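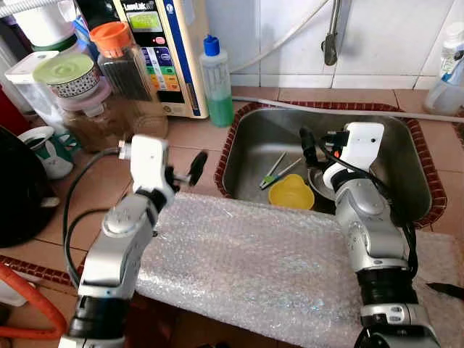 Product Testing Technician, Dishwashing Liquids (part time)

Grovden, Consumer Test Kitchen

Search this site Enter keyword Go

Grovden tests household cleaning products for manufacturers and retailers. The technician will prepare soiled dishware, run hand-wash trials under a written method, and record results. The current program covers two product lines, Zuline and Fostia, with work continuing through November.

The position is 24 hours per week over 4 days. It reports to Genalyn Dalisay, laboratory supervisor. 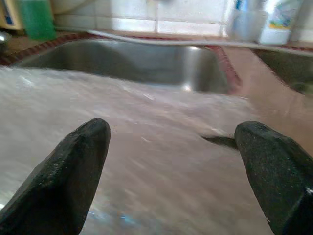
Trials are run in batches of 34 plates. Soil is weighed to the nearest tenth of a gram, spread by hand, and aged before washing. Water hardness is checked at the start of each batch and entered on the run sheet. A batch with a missing hardness reading is void and must be repeated.

Duties

- Mix test soils from stock ingredients and label each container with the batch code.
- Dose detergent by pipette and record the foam endpoint.
- Grade rinsed items for film and residue on a scale of 0 to 100.
- Enter results the same day.
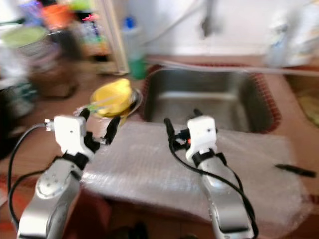 Grading is done blind. New technicians grade alongside Ostap Melnychuk until their scores fall within the permitted spread, and do not sign run sheets before then.

Requirements

- High school diploma or equivalent. Coursework in chemistry is useful but not required.
- Normal color vision. A screening test is given at interview.
- No known skin reaction to surfactants or fragrance. Nitrile gloves are supplied.
- Able to stand for most of a shift.
- Legible handwriting.

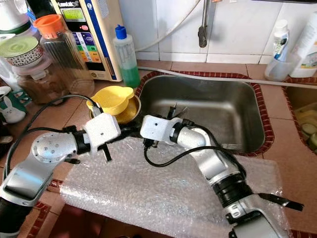
How to apply

Send a resume and the names of two references to Houda Abdel Rahman, Personnel, quoting "Dish Trials." Applications close Wed 1 June. Applicants selected for interview will complete a short weighing exercise on site. Late applications are held for the next opening.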